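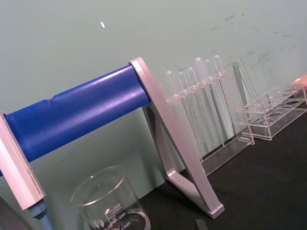

My question is about wrist camera views and how many examples to record before moving things around. We are collecting teleoperated demonstrations for a learning policy that does simple bench chores, mostly taking test tubes out of one rack and putting them in another. The bench is kept the same every time: a beaker, a blue bar held up on an aluminum A-frame, and behind that two clear acrylic racks, one with six tubes in it and the other for receiving. From the wrist the leftmost tube is partly hidden by the A-frame leg, and everything is clear plastic on a nearly black tabletop, so the tubes show up mainly as reflections along their walls. After the first batch the policy goes to the right-hand tubes well enough but hesitates over the left one, then closes beside it. I have a fixed overhead camera too, but the person who set up our training script left it out of the inputs. Should I record more of the same, move the A-frame out of the way, or change the camera? We have one arm and I can get two people on it in the afternoons through September.

Posted by Pankaj Bansal
September, 4:10 pm

Do you need the A-frame there? If the finished job will have it on the bench then leave it in, otherwise take it off and save yourself the trouble. I had the same thing with a lamp post.

Also put tape on the tubes.

Posted by Stenley

The A-frame will be there in the real job, so it has to stay somewhere on the bench. It can shift a little to either side. Tape is no good for us, the tubes have to be used as they come.

Posted by Pankaj Bansal

Then I would not record more of the same yet. If every episode has the racks and the stand in the same spots, the policy can get a long way by learning where the arm should go and paying little attention to the tubes. It will look fine until the one tube where the position has to be judged closely. More copies of that layout will mostly teach it the layout.

What we did at Brudthorpe, with a similar bench and one arm, was to work in blocks. A block was one layout. We marked 7 rack positions on the table with small dots of paint pen, and after each block the rack went to the next mark. The stand or whatever else was on the bench moved as well, by a hand's width or so, and not in step with the rack. If they always move together you have only made one new thing out of two. Put the receiving rack on the other side in some of the blocks too.

For the tube behind the leg, tell your operators to approach in the same way each time, and make that way one where the camera gets a clear look before the fingers come down. Ours would swing the wrist a little to the right, stop for a moment, then go in. The stop matters less than the swing. One of our operators could do it by eye from across the table and never bothered to bring the tube into the wrist view, and his episodes were the ones we ended up dropping. He was faster than the rest of us, too. A good rule is that the operator drives from the camera feeds only, with the bench behind a screen or at their back. If they can't see the tube on the feed, the policy can't either.

Put the overhead camera back in the inputs. You are already recording it, so it costs you a training run and nothing else. Check the time stamps before you trust it. Ours was 3 frames behind the wrist camera for weeks and we only found it by tapping the table with a pen and looking for the tap in both.

On clear tubes against black, lock the exposure and white balance on the wrist camera. With auto exposure on, a dark table can push the picture up until the bright edges wash out, and those edges are most of what you have to go on. Then change the room light on purpose between blocks – blinds up, blinds down, bench lamp on and off.

Keep the bad grasps if the operator recovers from them. Label them, and leave out the ones where a tube goes over and a person has to reach in. We also held back 5 layouts that were never trained on and used them only for testing. If your test positions are the same as your training positions the score won't tell you much.

Write the rack mark, the stand position, the operator and the light setting in the episode notes at the time. We tried filling them in afterward from video and it took longer than the recording did.

Posted by Malcolm Bloxham

Thank you, the point about driving from the feeds explains a lot. Both of my operators stand right beside the bench. I'll put up a screen and start with the overhead camera back in, then do the rack marks. Does it matter if a block is short?

Posted by Pankaj Bansal

Short is fine. More layouts with fewer episodes in each was better for us than the other way around.

Posted by Malcolm Bloxham

Whitlock Bench Automation Help | Contact the moderators | Copyright Whitlock and individual posters | Back to top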